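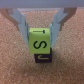

*Hadel Set-up Guides · Verneo Colour Cubes · page 80*

## 4. Setting out the cubes

The leaflet in the box says the Verneo set is "ready in moments". Allow half an hour the first time, most of it spent on the surface and the sorting. After that it does get quicker, though we have never managed moments.

Read 4.1 before you tip anything out.

### 4.1 Choosing a surface

Verneo says the cubes may be used on any flat surface. We would take that with some caution. Glass and gloss paint let them slide whenever somebody leans on the table, and a thick tablecloth puts a slope under every third cube. A tan, finely speckled surface suits the lime green very well: the cube stands out from across the table and there is little glare from a lamp.

1. Clear an area at least twice as wide as the pattern card you mean to copy.
2. Wipe it down and let it dry.
3. Put one cube in the middle and press lightly on each top corner in turn. If it rocks, turn it a quarter and try again. If it still rocks, the fault is in the table. If it stops, put that cube aside and see 4.5.
4. Check the light. Green and yellow cubes are hard to tell apart under a warm bulb, whatever the leaflet says about "true colour in every room".

**Note.** The Stikside backing sheets sold alongside the set are meant to hold a mat to the table. They do hold it. They are also said to peel off and go back on 1,000 times, a claim we have not tested and do not expect to. On ours the corners had started to lift well before we lost interest in keeping a tally.

**Caution.** Do not use Stikside sheets on waxed or oiled wood. Try a corner on the underside of the table first and leave it overnight.

### 4.2 Sorting by colour

The leaflet suggests going straight to the pattern cards and "letting the colours find you". You may do this if you like hunting through a heap. Everyone else should sort.

1. Tip the cubes into a shallow tray. The box lid will do, but its sides are soft and it bows when lifted, so leave it where it is once filled.
2. Take out the lime green first. It is the easiest to see and the heap looks more manageable afterwards.
3. Take out the yellow next, in daylight if you can.
4. Sort the rest in any order.
5. Line up each colour along the far edge of the table, one row to a colour, leaving a finger's width between rows.
6. Compare the rows with the contents table inside the box lid.

**Note.** The contents table and the printed leaflet do not agree in every edition. Where they differ, go by the lid. It seems to have been corrected and the leaflet has not.

### 4.3 Placing the first cube

The Kollár layout, which is the one printed on the cards, always starts at the centre and works outwards. We have tried starting from a corner and cannot say it made anything worse, but the numbering on the cards will be no help to you if you do.

1. Lay the pattern card flat, with the small black triangle pointing towards you.
2. Find the square marked with a dot. This is the centre square.
3. Pick up a cube of the colour shown by two opposite sides. Gripping it by the corners tends to twist it as it goes down.
4. Hold it over its place, straighten it, and lower it without dropping it.
5. Let go of both sides together.
6. Look at it from directly above. Its sides should run parallel with the sides of the card.

If the first cube is crooked, everything after it will be crooked too. Put it right now. The leaflet says small errors "even out across the pattern". In our experience they add up, and you meet them all at once in the last row.

**Caution.** Keep the cubes away from children who still put things in their mouths. The age mark on the box is small and printed on the underside.

### 4.4 Building outwards

1. Place the four cubes that touch the centre cube, going clockwise from the side nearest you.
2. Close each gap by pushing with a flat ruler. A fingertip pushes one end further than the other.
3. Fill in the corners.
4. Check against the card before going on to the next ring.
5. Carry on ring by ring until the card is filled.

For cards with a second layer, finish the whole of the first layer and look at it side-on. Any cube standing proud of its neighbours should be lifted out and the surface beneath it brushed. Crumbs are the usual cause. We ate biscuits over an earlier draft of this section and can confirm it.

**Note.** Verneo advertises 1,281 patterns. This is true only if you are willing to call the same pattern in different colours a new one. Leaving those aside, we make it 327, and a good many of these are another card turned on its side. It is still plenty for a winter, but if you are choosing the set for the figure on the front of the box, you should know what is in it.

### 4.5 Cubes that will not sit flat

A new set may have one or two of these. The leaflet calls this "part of their character".

1. Wipe all six faces with a barely damp cloth and dry them.
2. Run a thumbnail along each edge to feel for a raised lip or a dried spot of colour.
3. If you find one, rub that edge gently on a sheet of plain paper laid flat.
4. Test again as in 4.1, step 3.
5. If the cube still rocks, keep it for the top layer, with its worst face upwards.

**Caution.** Do not sand a cube to make it level. The colour comes away faster than the bump does, and Verneo will not replace a cube that has been sanded. It may not replace one that hasn't, but you can at least ask.

### 4.6 Leaving a pattern half done

The box shows an unfinished pattern being slid on to a shelf on its mat. We would not try this with more than one layer.

1. Mark your place on the card with a pencil dot beside the last cube laid.
2. Put the unused cubes back in the tray, still in their rows if there is room.
3. Slide a stiff board beneath the mat from one side, keeping it flat to the table. If the mat is held down with Stikside, leave the pattern where it is.
4. Lift with both hands, one at each end, and have the shelf cleared beforehand.
5. Lay a clean cloth over the top if it is to stay there for more than a day or so.

When you come back to it, press each outside cube inwards with the ruler before placing the next one. For putting the set away in the box, see section 5, and ignore the packing diagram on the lid, which shows a deeper tray than the one supplied.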